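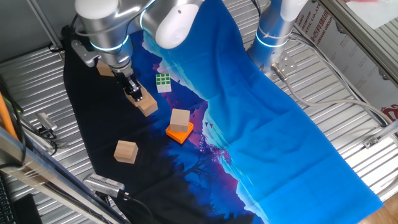 Drolo two-arm bench cell: review after one term

We bought the Drolo cell in August for the teaching workshop at Ruddale, after most of a year of going back and forth over whether to spend the money on one good arm or two ordinary ones. I wrote the budget request and have looked after the thing since it arrived. Readers of this site have asked mainly what it costs to own, so that takes up most of the review.

What you get for the money

The quote from Anghel, who handle sales and support here, covered two arms, two controllers, one two-finger gripper, a starter licence for the software and a morning's training for two people. It did not cover a table. It did not cover a second gripper, a camera, mounting brackets or any of the parts you will want to pick up. Delivery was a separate line and so was the emergency stop box, which I think is poor form on a product sold to schools and colleges.

The second gripper is the one to watch. Anghel's brochure shows a pair of them, and our first budget assumed a pair. Radymyr Hnatiuk, who runs the other workshop, spotted it on the second reading of the quote. We went ahead with one and put the other into next year's bid.

Setting up

Allow a full day. The base plates need a flat, stiff surface and an ordinary classroom bench is not stiff enough. We tried one for an afternoon and the whole thing shook whenever an arm stopped quickly. We then bought a metal-topped table secondhand from Mivuvine for 600 pounds, which came out of the contingency line and used most of it. If I were planning this again I would price the table first and the arms second.

Cables are also your own problem. The leads supplied with ours were too short to go round the back of the table, so we bought longer ones and 40 adhesive clips. Not a large sum, but it was a separate order with a separate delivery charge.

In use

For block work the cell is good. The standard exercise is picking up wooden cubes, moving them across a mat and stacking one on top of another, and it manages this all day at low speed. The gripper holds a small cube squarely if you have lined up the approach properly. If you haven't, it will pinch a corner and turn the cube, and the software doesn't notice. Students find this annoying for a week and then start checking their approach angles.

Plain wood gives you the fewest problems. Coloured blocks are useful once students move on to sorting, and a small puzzle cube makes a decent harder target. All of that can be bought cheaply from any toy supplier. Anghel sell an official block set and I would not bother with it.

The mat matters more than I expected. A bare metal top is slippery and the cubes skate if the fingers touch them on the way down. Any fabric mat with a bit of grip will do. We keep a few with different prints because the vision exercises are too easy on a plain background, and a busy pattern shows students quickly where their settings are weak.

The light bands on the arms are bright enough to read from across the room. I had put them down as decoration but they earn their keep when you have 19 students and one cell.

Software

Adequate. The block editor is clear and most students can write a pick and place routine in their first session. Moving both arms in one program needs the full licence, renewed yearly, and the starter version doesn't say so until you try it. Get the renewal price in writing before you order. Ours went into the running costs late and I had to explain it to Costel Costache in finance, who was reasonable about it but did ask what else I'd missed.

Support

Anghel answer email within a day or so. One joint cover arrived cracked and they replaced it free. Spare finger pads are stocked and cheap, and you should add a set to the first order.

Would I buy it again?

Yes, for a group that will use it every week. For occasional use I would buy a single arm and spend the difference on the table and a camera. Anyone putting in a bid should ask for an itemised quote, then go through it with somebody who wasn't at the demonstration.

Good: steady at low speed, simple editor, quick support, parts in stock.

Not so good: one gripper, no table, stop box charged as an extra, licence terms hard to find.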